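3. Débarrasser la table et trier la vaisselle

Vous avez installé votre plateau rond et votre plateau rectangulaire en suivant la section 2, le repas est terminé, les convives bavardent encore un peu, et c'est le bon moment pour vous mettre à l'ouvrage sans bousculer personne. Cette partie du guide Gustier vous accompagne depuis la dernière bouchée jusqu'à la table essuyée. Elle a été relue le 4 mai 2022 par Soledad Cisneros, à qui nous devons aussi les conseils sur les sauces, et nous l'en remercions chaleureusement : ceux qui ont connu l'ancienne version savent combien elle était avare de détails sur ce chapitre !

Prenez le temps de lire la section en entier une première fois. Ensuite, les gestes viennent tout seuls, et l'ensemble ne vous demandera pas plus de 12 minutes pour une table familiale.

3.1 Avant de commencer

Vous aurez besoin des éléments suivants :

- le plateau rond à rebord (la vaisselle)
- le plateau rectangulaire à rebord (les restes)
- une éponge douce, côté non abrasif
- deux torchons propres, dont un réservé au bois
- un peu de savon liquide ordinaire

Posez les deux plateaux côte à côte, le rectangulaire à gauche et le rond vers la droite. Les gauchers peuvent tout inverser, bien entendu. L'important est de garder la même disposition d'un repas à l'autre, car la main prend vite ses habitudes et l'on finit par trier en parlant d'autre chose.
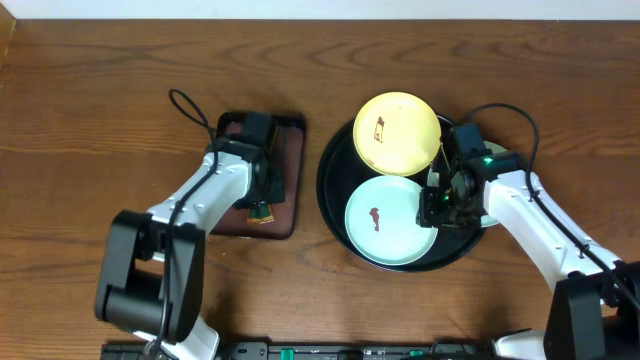 Fig. 3-1. Plateau rectangulaire à gauche, plateau rond et assiettes à droite.

Note. Les deux plateaux doivent reposer bien à plat, sans serviette ni set glissé dessous. Si votre table est faite de planches assemblées, évitez de placer le bord d'un plateau juste sur un joint.

3.2 Retirer les restes

1. Commencez par les morceaux qui se prennent facilement : légumes, croûtes, bouts de galette. Saisissez-les un par un et amenez-les au-dessus du plateau rectangulaire avant de les lâcher. Une pince de cuisine convient très bien, surtout pour les aliments gras.

2. Déposez-les en douceur. Le rebord retient ce qui roule, mais il ne peut pas grand-chose contre une tomate lancée avec enthousiasme depuis l'autre bout de la table.

3. Gardez ensemble ce qui peut être mangé plus tard, dans la moitié haute du plateau, et laissez la moitié basse aux déchets pour le compost. Si vous recevez beaucoup de monde, prévoyez plutôt un second récipient, vous serez plus à l'aise.

4. Ne cherchez pas encore à enlever la sauce. Une trace au milieu d'une assiette se traite à l'étape 3.4, et vous ne feriez que l'étaler en la frottant maintenant avec une serviette en papier.

Attention. Les noyaux, les arêtes et les cure-dents se cachent volontiers sous une feuille de salade. Passez la pince avant d'y mettre les doigts, et tenez le plateau hors de portée des petits enfants jusqu'à ce qu'il soit vidé.

3.3 Rassembler les assiettes

Les assiettes de la série Vultden se déclinent en plusieurs teintes claires, et beaucoup de familles attribuent une couleur à chacun. C'est charmant, et c'est aussi bien pratique au moment de resservir. Pour le débarrassage, en revanche, la couleur n'a aucune importance : ne vous fiez qu'à la taille et au poids.

1. Prenez l'assiette par le bord, le pouce dessus et les autres doigts dessous. Soulevez-la franchement au lieu de la faire glisser, afin de ménager à la fois l'émail et le vernis du plateau.

2. Posez-la sur le plateau rond. Les plus larges vont contre le rebord, les plus petites trouvent leur place dans les intervalles.

3. Inclinez légèrement la main au moment de lâcher, de façon que le bord le plus éloigné touche le plateau en premier. Vous entendrez un petit bruit mat. Un claquement sec signifie que vous allez trop vite.
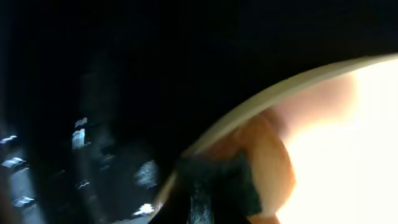
Fig. 3-2. Un bord arrondi de teinte crème, vu de très près.

Profitez de ce que chaque pièce vous passe entre les mains pour en faire le tour du regard. Un éclat sur le bord se sent souvent avant de se voir : promenez le bout du doigt, très légèrement, en suivant l'arrondi. Si quelque chose accroche, mettez la pièce de côté et reportez-vous à la section 7, où vous trouverez la marche à suivre pour les remplacements.

Conseil. Sous une lampe forte, une assiette claire devient éblouissante et les petites marques disparaissent dans le reflet. Tournez-vous de côté, ou baissez un peu la lampe, et tout redevient lisible.

Ne dépassez pas 2 assiettes superposées sur le plateau rond. On est toujours tenté d'en mettre une de plus pour s'épargner un voyage jusqu'à la cuisine (nous le faisons tous), mais le centre de gravité monte vite et la pile se met à danser dès que l'on franchit le seuil d'une porte. Une assiette peut déborder un peu du plateau tant que celui-ci reste sur la table. Avant de le soulever, ramenez-la vers l'intérieur.

3.4 Traiter les traces de sauce

Les sauces brunes et celles à la tomate sont les plus tenaces sur les teintes pâles, le jaune et le bleu menthe en particulier. La bonne nouvelle, c'est qu'un peu de patience suffit presque toujours.

1. Versez une cuillerée d'eau tiède sur la trace et laissez-la agir 7 minutes. Vous pouvez remplir l'évier pendant ce temps, ou finir votre café.
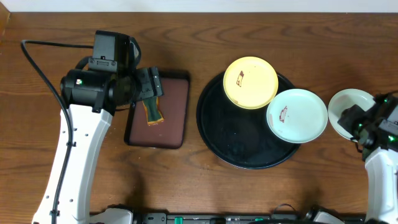
2. Passez l'éponge douce avec une goutte de savon, en petits cercles, du bord de la tache vers son milieu. Appuyez peu et recommencez plutôt deux fois.

3. Rincez à l'eau claire. S'il reste une ombre, préparez une pâte avec du bicarbonate et un peu d'eau, étalez-la du bout du doigt, attendez encore quelques minutes et rincez de nouveau.

4. Essuyez tout de suite si votre eau est calcaire. Les gouttes qui sèchent seules laissent des auréoles, et l'on croit alors, bien à tort, que l'assiette est mal lavée.

Attention. N'utilisez ni paille de fer ni poudre à récurer. Les rayures ne se voient guère le premier jour, mais la sauce suivante s'y logera et vous ne la délogerez plus.

Pour un lavage en machine, ne dépassez pas 85 minutes de cycle et choisissez un programme sans préchauffage intensif. Espacez bien les pièces dans le panier. Les plateaux, eux, se lavent toujours à la main.

3.5 Nettoyer les plateaux

1. Videz le plateau rectangulaire : les restes à conserver dans une boîte fermée, les autres au compost.

2. Secouez-le au-dessus de l'évier, puis passez un chiffon humide sur le fond, en insistant dans les angles où les miettes se tassent.

3. Essuyez le plateau rond avec un torchon sec et souple. Sur une surface brillante, les traces de doigts reviennent vite, et un mouvement du centre vers le rebord les efface mieux qu'un va-et-vient.

4. Rangez les deux plateaux debout, séparés par un torchon plié.

Note. Les anciens plateaux Espiritu, antérieurs à la gamme actuelle, supportent mal l'eau chaude. Si vous en possédez un, contentez-vous d'eau froide et séchez-le sans attendre.

3.6 Terminer par la table

Il ne reste plus que le bois, et c'est notre moment préféré. Ramassez d'abord les miettes dans le creux de la main, puis passez le torchon réservé à cet usage, à peine humide, dans le sens des veines. Quand celles-ci s'incurvent autour d'un nœud, suivez la courbe tranquillement, sans insister sur les parties sombres.

Si un plateau a laissé une marque terne, n'y mettez pas de savon. Attendez le lendemain matin : la plupart de ces marques s'effacent pendant la nuit. Pour celles qui persistent, une noisette de cire incolore Farkcombe, appliquée au chiffon et lustrée une fois sèche, redonne au bois son aspect habituel.

Attendez que la surface soit tout à fait sèche avant de remettre une nappe. Pour l'entretien mensuel de la table, passez à la section 4.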